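Brulico forum > Outdoor navigation > Learned traversability fails at shadow borders?

posillow_k
Hello all. I train the Drekix method on our own street runs in July, over 3000 images. Two inputs from the same outing:
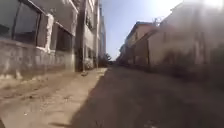
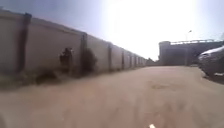
My question is about the cost map. The network learns from wheel slip, so it should not care about brightness. But where the road goes from shade to sunlit dirt, as in the first one, with that sharp diagonal border, it predicts a step. Did somebody see the same?

Biswas
Yes. We added random brightness in training and it went away after 30 epochs.

posillow_k
I tried this already, with no change for me. The darker oval patch on the sandy road in the second one also gets high cost.

Joanne Staniforth
I would not call that one an error. It may be a dip, and a camera alone can't tell you. Do you fuse depth?

Biswas
I disagree, depth is too noisy in sun glare.

posillow_k
Depth only to 5 metres. I will run both versions and post the maps.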